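Ticket 214: Card organizer, dividers lifting and cards leaning
Product: Felari compartment organizer, plywood, interlocking
Location: Pliritell, second room, carpeted side
Opened by: Przemysław Laskowska
Priority: normal
Status: closed, with one item carried over

Reported problem
Short dividers in the card organizer ride up out of their slots when cards are pulled from the rows nearest the front. Once a divider is up, cards in the neighboring slots lean and end up across two bins. Sorting order is lost. Started in April, after the organizer was taken apart for the move and put back together.

Environment
Organizer normally stands on a desk. Moved to the second room with the rest of the card stock. Total stock is some 3000 cards, most of it in boxes. Only the current selection stands in the slots. No glue has been used on any joint. Humidity in the room is not logged.

Log entry 1
Took all cards out and checked the long boards for bow. None found with a straightedge. Pressed every short divider down by hand. Most seated with light pressure. 7 did not go down fully and stood slightly proud of the long boards. Marked those with pencil on the top edge.

Log entry 2
Swapped two of the marked dividers with two good ones. The fault stayed with the position and did not follow the divider. Conclusion: the dividers are fine, the notches in one long board are the problem. Compared the board with the Felari assembly sheet. It had been put in upside down at reassembly -- the notches are cut slightly deeper on one side than on the other.

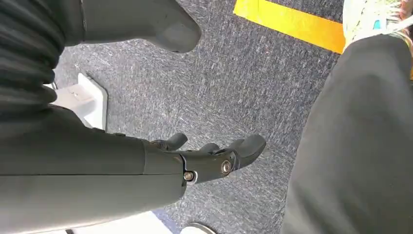 Carpet was the next suspect, as the organizer had been put on the floor while the desk was in use. A board frame this thin needs a flat base, and pressing on one corner made the opposite corner lift. The carpet in that room is the gray speckled kind, low but with enough give to let the front panel sink under load. Set a rigid shelf board under the organizer and repeated the press test. Corner lift gone. The dividers in the reversed board still rode up, so the base is a contributing cause and the board is the main one.

Log entry 3
Disassembled the rows as far as the reversed board. Turned it over, refitted the short dividers one at a time from the center outward, then closed the front panel last. The tab on the front panel has to go through before the outer dividers are pushed home. Doing it the other way around leaves the panel under tension. All marked positions now sit flush.

Log entry 4
Refilled part of the organizer with picture cards, one per slot. Pulled and returned cards in the front rows repeatedly. No divider movement. Cards stay upright. 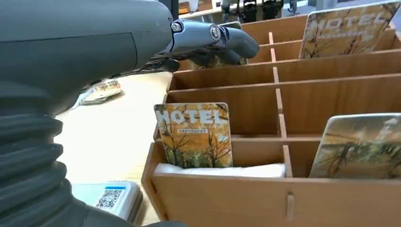
Fig. 2. Organizer with picture cards standing in their slots, autumn landscape card in the front row.

Reply from Matos (supplier)
Confirms that the long boards are not symmetrical and that the current assembly sheet does not mark the top edge. Suggests a pencil arrow on each board before any disassembly. Offers a replacement board at no charge. Declined for now, the existing board is undamaged.

Resolution
Long board turned over, dividers reseated, rigid base added for any use on carpet. Pencil arrows drawn on all long boards, pointing up.

Carried over
The Prutitz card sleeves are slightly wider than the bare cards and bind in the narrow slots. Not related to the divider fault. Separate ticket to be opened once a sleeve has been measured -- until then, keep sleeved cards in the boxes.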